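Forum > Motion Planning > Simulation

We use cookies to keep you signed in. Accept | Settings

Planner fails on shelf goals, counter goals are fine

Sum-yee Chou
I'm running Cimeck in a simulated kitchen. Goals on the counter, like the ketchup bottle, plan in under 200 ms. Goals for the syrup bottle on the shelf time out in 52 of 100 runs. Start pose:
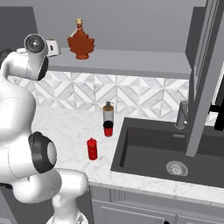
Hoi-yan Tam
Check the collision mesh for the shelf. If it was imported as one convex hull with the wall and backsplash, the hull fills the space over the counter and the gripper starts in collision. Split it into separate boxes and run again. Also print the start state validity before you call the planner.

Dusano
raise the timeout, worked for me

Sum-yee Chou
It was the hull. Split it and got 100 out of 100. I left the timeout alone.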